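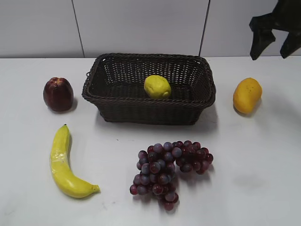

How do I join the Hawthorne robot arm club?

Come to any open bench night and fill out the one-page sign-up sheet by the door. You don't have to try out, and you don't need a recommendation from a teacher. If you like it after a couple of visits, you're in! The new season starts in September, and that's when most people show up for the first time, but I joined in the middle of a year and it was fine.

What do you do all season?

Mostly we teach one arm to put fruit in a basket. I know how that sounds. We call it the Clastetti task (it's the name of the challenge we enter), and it means picking up pieces of fake fruit from a white table and getting them into a wicker basket without squashing, flinging or missing. We drive the arm by hand first, record those runs, and then train a program on the recordings and see if it can do the job by itself. Sometimes it's great. Sometimes it heads for the banana with total confidence and closes on air.

How many recordings do you need?

More than you'd like. Last season we kept 541 good runs and threw out a big pile of bad ones — bumped table, wrong start position, somebody sneezed on the controller. The full set, counting the older ones we still use, is 1134. 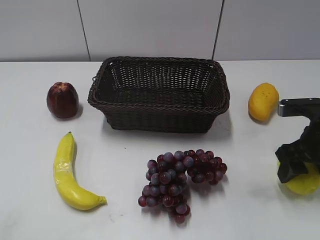 Do I need to know how to code?

Plenty of members start with zero coding and pick it up as they go. Your first job will be driving the arm and labeling runs, and neither one needs any code. When you want to try more, we'll sit you next to somebody who's working on the training scripts and you can poke at a copy of them. I learned almost everything I know that way, mostly by breaking things on a Thursday and fixing them the week after.

How big are the teams?

Six people to a team. Two are on the arm at any given time (one driving, one watching the stop button) and the rest are labeling, checking recordings or arguing about grip settings. We swap jobs during the night so you won't be stuck with the same one.

Which fruit is the hardest?

Ask five members and you'll get a big fight. I say grapes. A bunch has no obvious place to grab, and if you come in even a little crooked it swings or rolls over on you. The banana is second for me because of the curve. Lemons are what we give to new drivers, since the shape is friendly and you can take it from almost any side. The mango seems easy too, until you line up on it

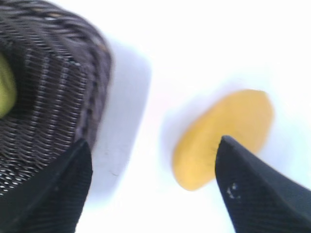 from a bad angle and push it away across the table. Then you have to chase it, and chasing is how you end up with a run nobody wants to keep. My advice is to stop, back up, and come down again from higher. It feels slow but it saves you the do-over.

Why does everything start in the same spot?

It doesn't always! We begin the season with fixed starting spots so new drivers can get comfortable, and then we move things around more and more. A program that has only seen the basket in one place gets very lost when you shift it by the width of your hand. We found that out at our first Clastetti round, in front of everyone.

What does it cost?

Dues are low and they go to spare parts. If dues are a problem, tell any of the team leads and you won't have to pay them. Transportation to the challenge is separate, and we fundraise for it (bake sale, car wash, you know the drill).

What's Isteo? People keep saying it.

Isteo is our logging program. A former member wrote it, and it saves each run with the driver's initials and a note. Please write real notes. "Bad" is a very common note and it helps no one. "Closed too early on the lemon" is perfect.
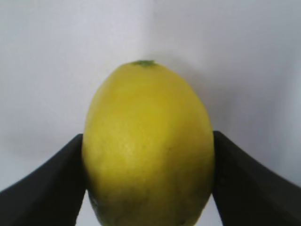 Enosow
Team lead and keeper of this FAQ, Hawthorne robot arm club
Updated 2021-08-02

Can I drive the arm on my first night?

Sure, once you've done the safety talk. It's short: hair back, sleeves up, hands off the table while the arm is live, and say "clear" out loud before you start. After that you get the controller and a lemon. Go slow with the closing part — new drivers nearly always squeeze too soon.

Can I bring a friend or a parent?

Please do. They can watch from the stools, and they're welcome to ask questions between runs. If they want to try driving, they need the safety talk too.

I missed a few weeks. Am I off the team?

Nope. Just tell your team lead so we can plan the driving slots, and read the Isteo notes from the nights you missed before you come back.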